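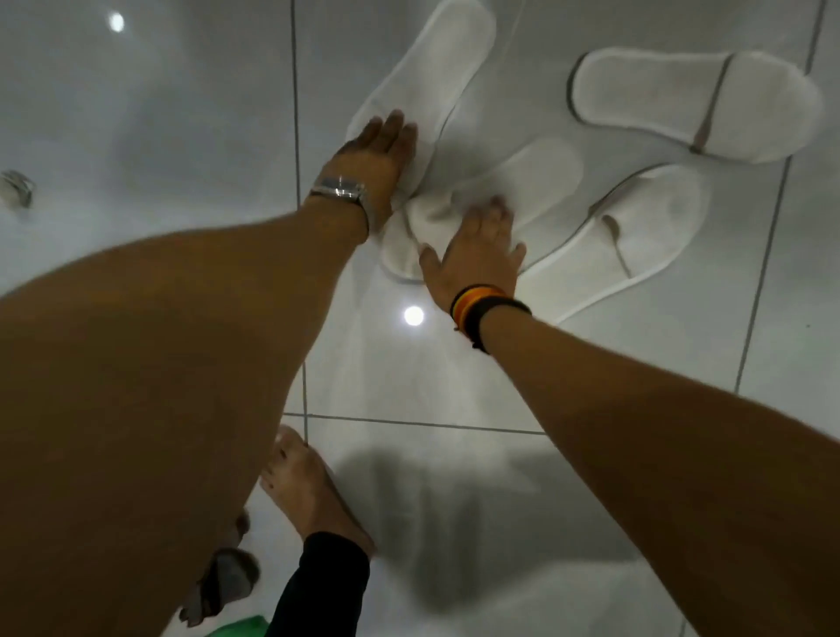 I said in October that I wouldn't write about the library levy again until there were real numbers, and now there are real numbers, so you only have yourselves to blame.

The county posted the precinct-level results for the Skurnstead special election last night. I stayed up way too late with them and a bag of pretzels. If you missed the news, the levy passed by 256 votes, which is closer than anybody I talked to expected (me included, I had it passing easily and said so in the comments, go ahead and laugh).

What I wanted to know was where the thing almost died. The easy story going around is that the east side killed it, or tried to, and the Hallard precincts saved it. I get why people think that. Hallard had the yard signs, Hallard had the bake sale, Hallard had that one guy with the megaphone. But when you line the precincts up against the last levy vote, Hallard barely moved! Yes was a hair up, turnout was a hair down, and it comes out to pretty much the same pile of votes as before.

The movement is all in Zidenau. If you're not from here, Zidenau is the old mill neighborhood south of the tracks, three precincts, lots of renters, and usually the lowest turnout in town for anything without a president on it. This time the middle precinct of the three hit 40 percent. For a special election in March! I checked it against the PDF and then against the spreadsheet, and then I emailed the clerk's office to make sure nobody had fat-fingered a row. They hadn't. Very nice reply, too.

So why? I have a theory, and it's a boring one. They moved the polling place. It used to be in the basement of the Ondrejka building, which has no parking and a staircase I wouldn't wish on anyone with a stroller. Now it's in the school gym, right by the bus stop. The other two Zidenau precincts stayed where they were, and their turnout went up only a little. Same neighborhood, same mailers, same weather — the location is the one big difference I can find.

Vasilis Kos, who ran the Yes side's door knocking, thinks I'm selling his people short. He wrote me a long email (thanks, Vasilis, I did read all of it) saying they hit that middle precinct harder than the others because the walk lists were better there. Fair enough. That would muddy things, and I can't separate the two with what I've got. If he sends me the list of streets they covered I'll try matching it up and post whatever I find, even if it makes me look silly.

A few of you also asked about mail ballots. They broke for Yes, but by less than in-person did, and that's the reverse of what happened last time. I don't have a theory for that one. It could be older voters who didn't love the tax piece, or it could just be when the ballots went out, a good week before the library put up its page explaining the cost per household. There were also 21 ballots rejected for signature problems. That isn't enough to flip the result, but I'd love to know how many of those people got a phone call about it. The county report doesn't say, and I've asked.

One correction from my last post. I wrote that Niamh Lenihan voted against putting the levy on the ballot. She voted against the first draft of the wording and for the final version. She was very gracious about it, and I've fixed the old post and left a note at the bottom.

The recount deadline passes next week, and as far as I've heard the No side isn't planning to ask for one. If that changes I'll put up something short. In the meantime my spreadsheet is linked in the sidebar, with the precinct tabs in the same order the county uses. The column marked "adj" takes out the two blocks that switched precincts after the last map, so use that one if you're comparing across years. And if you spot a mistake, please tell me before you tell Facebook.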